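Betreff: Re: [Werkraum-Liste] Etuis, Dosen, Schachteln – was bleibt, was geht?

Hallo zusammen,
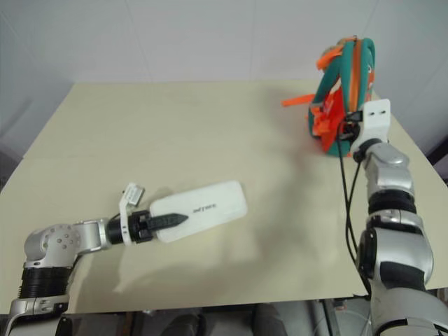
ich versuche mal, der Reihe nach zu antworten, obwohl Florins Mail keine Reihenfolge hat.

Florin Manole schrieb:
> Ich habe den halben Vormittag vor dem Schrank im Werkraum
> gestanden. Da liegen flache weiße Schachteln drin, in denen
> nichts ist, und flache weiße Schachteln, in denen etwas ist,
> und von außen sieht man keinen Unterschied. Die Beschriftung
> kann ich auf Armlänge nicht lesen und auf halber Armlänge
> auch nicht. Können wir die leeren bitte wegwerfen? Und wem
> gehört der Karton "Pacheco, Rest"?

Zur ersten Frage: nein. Oder jedenfalls nicht alle. Beim letzten Mal haben wir "die leeren" weggeworfen, und zwei Wochen später suchte Haus Sturkden die Ersatzklingen für den Papierschneider. Die waren so dünn, dass man sie beim Schütteln nicht hörte. Schütteln gilt seitdem nicht mehr als Prüfverfahren. Aufmachen, reinschauen, zumachen. Wer das zu umständlich findet, darf gern die neuen Klingen bezahlen.

Zur Beschriftung: Florin hat recht, der Aufdruck ist ein Witz. Eine kurze Zeile, winzig, und zwar oben auf dem Deckel, wo sie im Stapel sowieso verschwindet. Ich habe es mit der Lupe probiert und weiß jetzt, dass der Hersteller eine Artikelnummer vergibt, die auf 961 endet. Geholfen hat mir das nicht. Mein Vorschlag: Etikett an die kurze Seite, dicker Stift, ein Wort. "Klingen". "Minen". "Leer". Bitte nicht wieder "Diverses", davon haben wir schon einen ganzen Schrankboden voll, und bitte auch nicht "Kleinteile Stidlow", denn das Projekt Stidlow ist seit Ewigkeiten beendet und die Kleinteile haben offenbar beschlossen zu bleiben.

Sortiert wird auf dem hellen Tisch an der Wand, nicht auf der Werkbank. Auf der Werkbank klebt es, und weiße Schachteln, die auf der Werkbank lagen, sind danach keine weißen Schachteln mehr. Immer eine nehmen, an der Schmalseite anfassen, flach ablegen. Die mit den runden Ecken rutschen nämlich gern, wenn man sie hochkant stapelt, und ich möchte die 12 Sorten Musterklammern nicht noch einmal vom Boden auflesen. Eine Sorte fehlt bis heute. Sie liegt vermutlich unter der Heizung und führt dort ein gutes Leben.

In den Schrank kommen danach höchstens 8 übereinander. Ja, es passen mehr als 8 hinein. Es passen auch mehr Leute in den Aufzug, als auf dem Schild steht. Leere Schachteln, die noch schließen, gehen ins untere Fach. Was nicht mehr schließt, kommt ins Altpapier oder in den gelben Sack, je nachdem, woraus es ist, und bitte fangt darüber keine neue Diskussion an, die vom März liegt noch ungelesen in meinem Postfach.

Zum Karton "Pacheco, Rest": der gehört uns. Das war die Restelieferung, bei der wir Einlagen bestellt und Deckel bekommen haben. Die Deckel passen auf nichts, was wir besitzen. Ich habe es bei den Schachteln von Florner versucht, da fehlen 2 Millimeter, und mit Gewalt fehlen dann andere Dinge. Wenn jemand eine Verwendung für flache Deckel ohne Unterteil hat (Untersetzer? Farbproben?), bitte melden. Sonst kommen sie weg, und ich werde dabei nicht weinen.

Ich bin ab 15 Uhr im Werkraum und fange links oben an. Wer mitmacht, bringt bitte einen eigenen Stift mit. Der gemeinsame Stift liegt in einer der Schachteln.

Viele Grüße
Henrike

PS: Florin, deine Brille war im Schrank. Zweites Fach, in einer flachen weißen Schachtel, von außen kein Unterschied zu erkennen.

--
Ihr bekommt diese Nachricht, weil ihr in der Werkraum-Liste eingetragen seid. Zum Abmelden eine leere Mail mit dem Betreff "abmelden" an die Listenadresse schicken. Bitte nicht "Allen antworten".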